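Two-handed demos, books and flat stuff — how many before it's worth training?

srisuk_bench
Doing handheld gripper demos on a small square table. Task is move the card, then the paperback. Up to 90 takes so far, May batch. Policy keeps going for the fish drawing on the mat instead of the card??

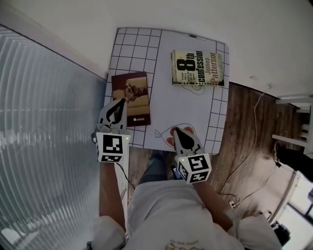

Head view, card on the left, book top right

temmont4
Mat's too busy. Swap it for a plain one, job done.

Shalini Prajapati
Disagree. Keep the mat, vary where things start. If the card is always on the left it'll learn "left", not "card". How many layouts have you got?

srisuk_bench
er, 2

Shalini Prajapati
Well there you go.

hakine_r
Also check the wrist views before binning anything. Mine looked fine from the head and were useless from the gripper — object tiny in most of them.

srisuk_bench
fair. one of the gripper ones: 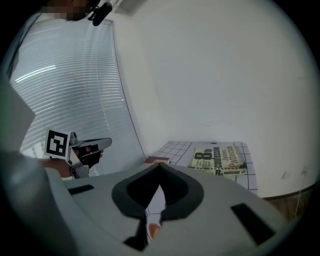
Gripper view, book on the grid mat, blinds behind

temmont4
Book's miles off there. I'd trim the start of every take till the gripper's close.

Ravindran Nambiar
Don't trim!! The approach is what you want it to learn. We cut ours on the Rilberg job and had to redo the lot. Leave it in, add 4 or 5 layouts, change the objects aswell.

srisuk_bench
ok not trimming. Got some with a newspaper and a cardboard box too, wasn't sure wether to mix them in
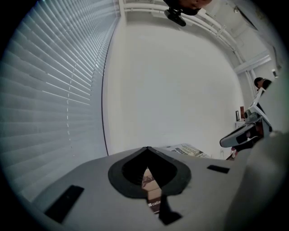 if I do mix them I'd label by object so I can pull them out again later. Sound right?

Ravindran Nambiar
Yes, label first, mix after.

temmont4
Still say plain mat.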